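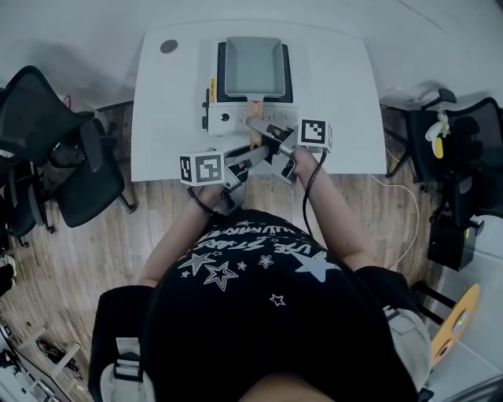 Une poêle carrée à manche de bois, posée sur une plaque à induction.

214 partages · 6 commentaires

Cuisiner sur un seul foyer : entretien avec la responsable des ateliers Pamo

Depuis le mois de mars, l'association Pamo propose à Flovholm des ateliers de cuisine destinés aux personnes qui disposent d'une plaque unique, qu'elles vivent en studio, en résidence étudiante ou en logement temporaire. Le programme a déjà reçu 381 inscriptions. Sa responsable a accepté de nous en présenter le contenu et les principes.

« Le public que nous accueillons possède souvent très peu de matériel et pense devoir en acheter davantage avant de commencer », explique-t-elle. « Nous demandons à chacun de venir avec une seule question : que puis-je préparer avec une poêle ? » Les séances se tiennent en fin d'après-midi, à partir de 17 h 30, autour de tables ordinaires. Les plaques à induction sont sorties au début de l'atelier puis rangées à la fin.

Le choix de la poêle occupe une part importante de la première séance. La responsable recommande volontiers la forme carrée. « Quatre tranches de pain y tiennent mieux que dans un rond, et une omelette roulée se façonne contre un bord droit. En revanche, la chaleur arrive moins vite dans les angles. Il faut déplacer les aliments, et cela s'apprend. » Elle apprécie également les manches en bois, à condition qu'ils soient essuyés après chaque lavage et huilés de temps à autre. Le passage au lave-vaisselle leur est déconseillé.

Le guide remis aux participants, édité par la maison Nuvari, consacre un chapitre entier à la puissance. « Les débutants règlent presque toujours trop fort », observe notre interlocutrice. « Une poêle vide poussée à 1000 watts chauffe très vite. Nous leur faisons baisser le réglage, attendre, puis ajouter la matière grasse. » Chaque fiche indique une quantité pour deux personnes, par exemple 200 grammes de légumes émincés, ainsi qu'un ordre de cuisson - les carottes d'abord, les épinards en dernier.

La question de la place revient à chaque session. L'atelier conseille d'installer la plaque de manière que les commandes restent face à soi, et de réserver un côté de la table à la planche à découper. Le manche doit demeurer accessible à la main qui s'en sert. « Dans une petite pièce, on passe près de la table sans y penser. Je répète donc la consigne à chaque groupe, y compris aux habitués. »

Un second cycle, consacré aux plats mijotés, doit ouvrir dans les locaux de la rue Khalaf. Il pourra accueillir jusqu'à 89 personnes, réparties en petits groupes. Les participants du premier cycle y seront prioritaires. « Beaucoup nous réclament des soupes », précise la responsable. « Il faudra une casserole, cette fois. »

Les inscriptions sont reçues à l'accueil de l'association, le matin.

6 commentaires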